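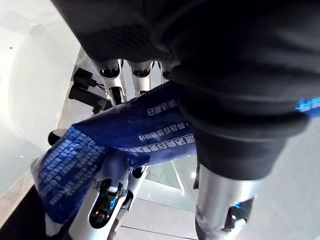 Blue pouch with white Chinese lettering, in hand at the Kakance parts counter.

Kakance opens sorting and packing room for small car parts

Kakance, the car parts wholesaler, is opening a new sorting and packing room this month. First orders go out Friday. The room handles small stuff only: ignition coils, sensors, relays, clips, and the pouches and sachets that get sold alongside them. Big items stay in the main warehouse, no change there.

Garages on the Kakance trade list asked for this. Small parts were going out with the exhausts and brake discs, same benches, same cartons. Too many mix-ups, too many calls back. So now a seperate room, with its own shelving and its own dispatch door.

What the room does

Opens at 7 a.m., last collection 4 p.m. There are 14 packing benches and shelf space for 2,000 product lines. Every item gets picked up and looked at on both sides before it goes in a carton. Label, part number, general condition. Then it is matched against the order slip and packed.

Soft packs get their own shelf run. Flexible pouches slide around, they fold over, the print ends up underneath, and a lot of what comes in is labeled in one language only. Pouches with Chinese print go to a bench where the supplier's sheet is kept next to the scale. Staff match the characters on the pack to the sheet and add an English label with the Kakance part number. The orignal print stays uncovered.

Cartons and dividers for the room come from Rallard. Three sizes, plain brown, with card inserts for anything that has exposed pins. Shelf labels and the order slips are printed through Zamex, same as in the main warehouse, so customers will see no difference in the paperwork.

Coils first

Ignition coils are the biggest group in the room and they were moved in first. Boxed new coils are straightforward. Loose coils take longer: trade returns, surplus bought from workshops that are closing, old shelf stock without a box. These come in with dust on the rubber and scuffs, and they all need checking by hand before anyone decides what happens to them.

The check starts with the boot, the ribbed rubber sleeve that goes down toward the plug. Staff look between the folds for splits and along the wide bottom rib. Next the collar, then the housing for cracks, then the connector. Terminals have to be straight and clean. Bent pins, coil goes to the reject bin, no exceptions. Coils that pass the look-over still go for an electrical test before sale. The two steps are done at different benches and the slip needs both stamps.

Ribbed rubber boot, light gray collar and three metal terminals on a loose coil. Pale specks of dust still on the rubber.

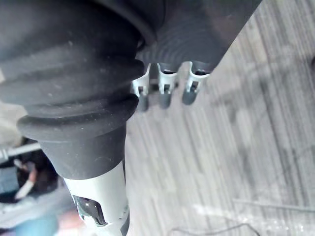 Ordering and returns

Trade customers order the same way as before, by phone or through the Kakance account page. No new login. Orders for small parts placed before 1 p.m. are packed the same day. Mixed orders, for example a coil and a set of discs, will arrive as two deliveries but on one invoice.

Returns for small parts now go to the new dispatch door, not the front desk. Please put the old slip in the bag. Loose coils without a slip will be accepted for 13 weeks from opening, after that a slip is needed.

Sealed pouches can be returned if the seal is intact. Opened ones can't, sorry.

Next

The Xue range of sensors and relays moves into the room next, shelf by shelf, and should be complete by January. During the move a few Xue lines may show as out of stock on the account page for a day or so. Call the counter if it's urgent, the part is probly on a trolley.

Trade customers who want to see the benches can come by any weekday morning, ask at the front desk.

About Kakance

Kakance supplies car parts to independent garages and motor factors. The company stocks new parts and tested surplus.

Press contact: Kakance trade office, press desk. Weekdays, office hours.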